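wk 6 handout — wound healing, the short version
(for the Tuesday-type people who miss the first half: slides are up, these are NOT the slides)

Reading: Salazar packet, ch. 4 and the first part of 5. Skip the section on burns, we do it in May.

## 1. Four phases, overlapping

- hemostasis — minutes to hours
- inflammation — first few days
- proliferation — days to weeks
- remodeling — weeks to a year or more

Draw them as humps, not boxes. Every year somebody draws boxes. One part of a wound can be remodeling while a corner of it is still inflamed.

**Hemostasis.** Vessel constricts, platelets stick to exposed collagen, plug, then fibrin. Platelets also dump growth factors (PDGF, TGF-beta) so they start the next phase as well as stopping the bleed. Know both jobs.

**Inflammation.** Neutrophils first, peak at a day or two. Then macrophages. If you only learn one cell this week make it the macrophage: eats debris, kills bacteria, calls in the fibroblasts. Take away neutrophils and a clean wound still closes. Take away macrophages and it stalls.

Redness, heat, swelling, pain in the first days = normal. Spreading redness, fever, pus = not.

**Proliferation.** Fibroblasts lay down type III collagen. New capillaries → granulation tissue (pink, bumpy, bleeds easy). Epithelium crawls in from the edges. Myofibroblasts pull the wound smaller.

**Remodeling.** Type III swapped for type I, fibers line up along tension. Strength never gets back to 100%, textbook number is up to 80% of original skin. Most of the gain is in the first three months.

## 2. Primary / secondary / tertiary intention

Primary: edges brought together, little gap to fill, thin scar. Clean cuts, surgical incisions.
Secondary: left open, fills from the bottom. More granulation, more contraction, bigger scar. Ulcers, abscess cavities.
Tertiary (delayed primary): left open a few days becuase it's dirty, then closed.

What makes primary intention work: edges meet, no dead space under, not too tight. Tight stitches strangle the edge. "Approximate, don't strangulate" — old line, still on the exam.

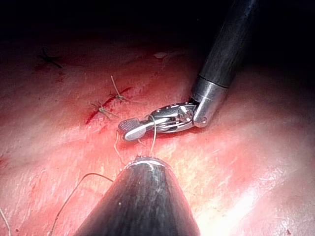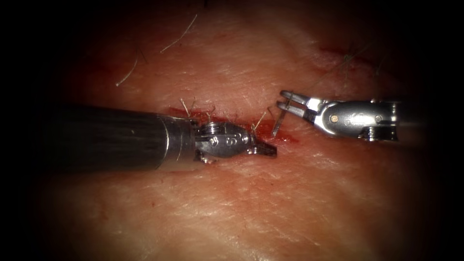

Reddened incision running across the tissue, instrument tips nearly meeting over it.

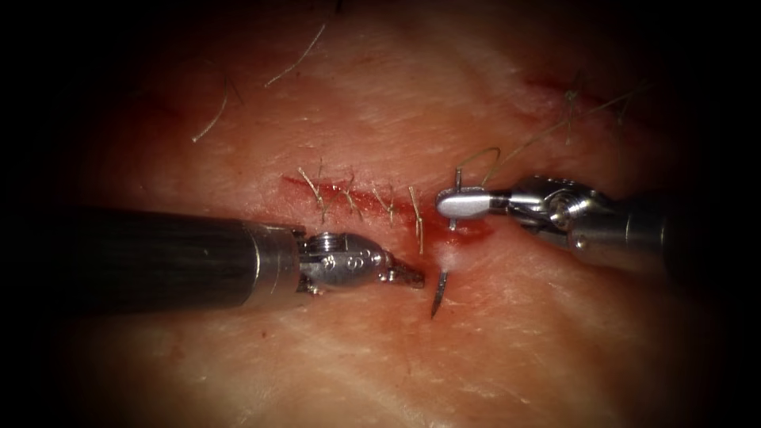
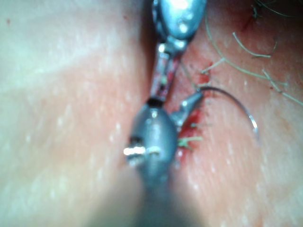
Curved needle, held at its base.

Depth matters too. Epidermis only → regenerates, no scar. Into the dermis → scar. Full thickness and wide → won't cover itself well, think graft.

Everting the edges slightly: scars flatten as they contract, so a slightly raised edge ends up level. Inverted edge ends up as a groove.

## 3. What slows it down

Local:
- infection (biggest one)
- poor blood supply
- foreign body, incl. too much suture
- movement / tension
- radiation, even years ago
- drying out

Systemic:
- diabetes
- smoking
- steroids — vitamin A may partly offset, ask before you write this down as a rule
- low protein, low vit C, low zinc
- age, but less than people think
- chemo

Vitamin C: needed to hydroxylate proline and lysine. No C → weak collagen → scurvy, old scars opening up again. Good short-answer material, hint.

## 4. Too much healing

Hypertrophic scar — stays inside the borders of the wound, shows up within weeks, often calms down by itself.
Keloid — grows past the borders, can show up months later, comes back after excision. Earlobe, chest, shoulder. Runs in families.

The border thing is the whole differense. Don't write a paragraph.

## 5. Case for section

Bautista Domínguez's section does this one first, everyone else after the break.

Patient, 58, type 2 diabetes, smokes, wound on the sole of the foot, open 11 weeks. No fever. Base is pale, edges rolled. Fasting glucose 200. On prednisone for something else.

- which phase is it stuck in and how do you know
- list the factors, local and systemic separately
- which ones could you change this month
- why would stitching it shut today be a bad idea

Half a page. Bullets fine. Marites Salazar is collecting, paper or email, not both.

## Odds and ends

- Midterm: 40 questions, 25 of them from wks 4–6. Two short answers.
- The phase diagram in the packet has the macrophage and neutrophil labels swapped. Fix it in pen.
- Collagen types again: III early, I late. I = mature scar, bone, tendon. II = cartilage, not on this test.
- Office hours moved to 3 pm, same room
- next week: fracture healing, bring the bone handout from wk 2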